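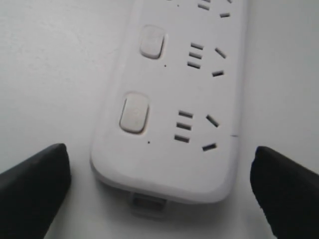
Clitura Gripper Cell: Frequently Asked Questions

Last updated: 2026-08-31

Which fingers should I mount for the power strip task?
Use the black fingers that came with the cell. The Isstead fingers are longer and they reach into the view of the wrist camera too much. After each change of fingers, please run the zero routine again.

How do I check that the fingers are centered?
Put the strip on the white table top and bring the gripper down slowly with the fingers open, one on each side of the rounded end. Stop before they touch. Compare the gap left and right in the camera picture. If one finger is closer, correct the Y offset in small steps and look again. 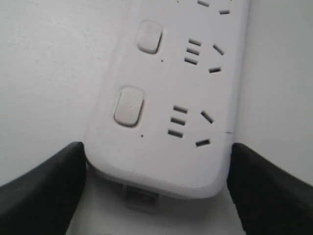
Do the centering with the strip unplugged. The switches on the strip can be in any position for this work.

The program stops with code 3206. What does it mean?
The two fingers did not report the same position. In most cases there is dust in the finger guide. Clean it with a dry cloth, move the gripper fully open and closed 4 times, and reset the code from the Pestari panel.

How often must I clean the camera window?
Every morning before the first run. Do not use alcohol, it makes the window cloudy after some weeks.

When do the finger pads need to be changed?
We change them after some 900 grips, or earlier if the surface became shiny. Always change both pads together. Tighten the screws by hand only, the thread in the finger is soft.

Can I leave the arm over the table at night?
Better not. Send it to the park position and then switch off the drives at the Barrios cabinet. Wait 18 seconds before you switch them on again, otherwise the controller does not find the gripper.

Where do I write down a new offset?
In the log sheet inside the cabinet door, with the old value next to it.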